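勒尼亚老人公寓（Lernia）一层公共活动区 居家安全自查表及逐项批注

填表前说几句

各位邻居、各位家属，这份表和去年那份相比，项目没有增加多少，批注倒是长了不少。去年大家拿到表以后，打钩打得很快，后来坐下来聊天，才晓得好几位是凭印象打的，没有真的弯腰去看。今年我就把每一项为什么要看、看的时候从哪里下手，都尽量写在后面，啰嗦一点，请多包涵。表是照一层公共活动区写的，您自己家里也完全可以照着走一遍，泡杯茶，慢慢来，分两个上午做也行。

七月的这次检查由我和乌尔迪斯·布特基耶内（Uldis Butkienė）一起走的，批注里写“乌”的是他的意见，其余是我的。

结果一栏的写法：合格、待改、已改。

一、地面和通道

1. 从大门到洗手间的路上没有门槛、电线、鞋子和小凳子。
结果：待改
批注：路是宽敞的，就是窗边那盏落地灯的线横着过了半个走道。已经请人把灯挪到插座那一侧，线贴着踢脚线走。大家读报喜欢那盏灯，我知道的，灯不会拿走，只是换个位置，过两天适应了就好。

2. 小地毯四角平整，底下有防滑垫。
结果：已改
批注：门口那块地毯的右后角卷起来了，用手压下去，一松手又翘。换了一块新的防滑垫，是斯科斯卡（Skosska）的，剪得比地毯四边各小一指宽，这样不会露出来绊脚。
乌：地毯洗过以后一定要等背面也干透再铺，潮的时候垫子抓不住地。

3. 通道净宽，轮椅和助行器能直着过去。
结果：合格
批注：最窄的地方在书架和柱子中间，量下来是1000毫米，助行器过去很从容，轮椅也可以，两手扶着轮圈还有余地。请不要在书架边上再添花盆了，花我们可以放到阳台去，晒得还更好。

二、桌椅和桌布

4. 桌子稳固，四条腿着地，用手按桌角不晃。
结果：合格
批注：按的时候要站稳了再按，用掌根，力气慢慢加上去。常有人起身时习惯撑一下桌子，这个动作很自然，我自己也这样，所以桌子必须撑得住。

5. 桌布下垂的部分不碰地，不会挂住脚、拐杖或者椅子扶手。
结果：待改
批注：桌布好看，屋里也暖和，我一点都不反对铺桌布。只是垂得太长的话，起身时容易被椅子压住一角，人往前一走，整块布连着热水杯就一道过来了。请坐在椅子上试一次：两脚往前伸，再收回来，站起来，看看布有没有跟着动。动了，就往上折一道，用几针粗线固定，不必剪。

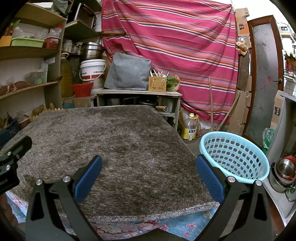 叠铺两层的，要分开来检查。上面一层厚、下面一层薄的时候，两层之间最容易打滑，我们去年冬天就遇见过，手肘一撑，上面那层整个往前移了一截。解决起来很便宜，中间夹一层网格防滑布，或者在桌子背面用桌布夹夹住，左右各两个。夹子的口要朝里，别刮着膝盖。
乌：绒面的东西容易粘碎屑，也容易藏针。做过针线活以后，请用粘毛滚筒滚一遍，再用手背轻轻扫一遍。

6. 座椅高度合适，坐下时两脚能平放在地上。
结果：已改
批注：三把旧椅子偏低，加了硬坐垫。软垫子坐着舒服，可是人会陷进去，起来反而费劲，所以选了硬的。

三、照明

7. 走到哪里都能先开灯，再往里走。
结果：待改
批注：储物间的开关在门里面，要摸黑伸手。先装了一盏感应小夜灯顶着，编号290的报修单已经交上去了，等电工来改位置。

8. 夜灯在傍晚能自己亮。
结果：合格
批注：我们特意等到晚上八点半来看的，都亮。有一盏光有点发黄，不影响用。

四、热水、电器和电线

9. 电水壶放在台面靠里的位置，线不垂下来。
结果：合格
批注：谢谢茶水角的各位，整整齐齐。壶里的水垢可以除一除了，用柠檬酸，除完多烧一壶清水倒掉。

10. 插线板没有叠插，外壳不发烫、不发黑。
结果：待改
批注：电视后面那只插线板上又插了一只插线板，拔掉了。新的巴罗斯（Barros）带开关插线板已经领来，固定在墙上，不再放地上。电热毯和取暖器一律单独插墙座，这一条请家属也帮忙记着。

11. 烟雾报警器按测试键会响。
结果：合格
批注：两只都响，声音很大，把打瞌睡的几位吓了一跳，实在对不住，下次我先打招呼。
乌：装电池的年月请写在背面的胶带上，不要写在外壳正面，擦灰时会擦掉。

五、洗手间

12. 扶手用力拉不松动，螺丝没有锈。
结果：已改
批注：马桶右边的扶手底座有一颗螺丝松了半圈，拧紧了。毛巾架不是扶手，请千万不要去拉它，我们在旁边贴了一张小条子，字写得很大。

13. 地面湿了以后仍然防滑。
结果：待改
批注：淋浴区的防滑贴边上起了毛，准备换尼腾特（Nitent）的那一种，摸起来粗一些，光脚踩着也不扎。换之前请穿防滑拖鞋，后跟要包住的。

六、紧急联络

14. 电话旁有大字号的联络单，坐着也看得清。
结果：已改
批注：值班室内线是3130，夜间请拨1737。原来那张写得太小，还贴高了，现在放低到坐着能平视的地方。也请各位在自己床头抄一份，用粗笔。

15. 呼叫绳垂到离地不远处，摔倒了也够得着。
结果：待改
批注：有一根绳子被打了个漂亮的结挂高了，大概是嫌拖地时碍事。已经放下来。拖地时请把它轻轻拨到一边，拖完它自己会荡回来的。

待改的几项我会一样一样去跟，改好了就在活动区门口的本子上写一笔。您要是在家里查出什么拿不准的，把那一项圈起来，放到值班室的蓝色信封里就行，我和乌尔迪斯会上门来看。弯腰不方便的，也不要勉强去看桌子底下，叫我们一声。

检查人：佐德瓦·恩德洛武（Zodwa Ndlovu）
同行检查：乌尔迪斯·布特基耶内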